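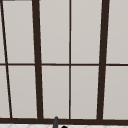 Antibody cold storage, Cestby laboratory: annual inspection checklist with comments. Inspected Thursday, November 15, 2018 by Borghild Eklund. Light-sensitive conjugates must be kept away from daylight at every stage of handling. A window of many panes in dark brown framing, with no blind drawn across it, is to be treated as a daylight source, and fluorescent reagents may not be opened beside one.

1. Freezer temperature log complete since September: Yes.

2. Vials labelled with lot number and date of first thaw: No. Of 193 vials checked, 8 had no thaw date.
Comment: The unlabelled vials have been withdrawn from use. All came from the Omoregie rack.

3. Sodium azide waste kept out of sinks and metal drains: Yes.
Comment: The waste bottle was over half full and should be collected before the next blotting run.
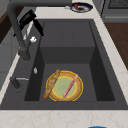
Kenji Halvorsen replied that collection had already been requested through Sukmont, and asked that the azide notice be reprinted in larger type.

4. Food and drink kept out of all reagent areas: Yes.

5. Centrifuge rotor inspected and speed limit displayed: Yes. Limit for the small rotor is 2,000 rpm.

6. Secondary antibodies stored apart from primaries: Partly.
Comment: 2 boxes from Boltomov were found on the wrong shelf.

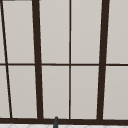
Kenji Halvorsen: The boxes have been moved and the shelf list corrected. Please note item 6 as closed.

Item 2 remains open pending relabelling.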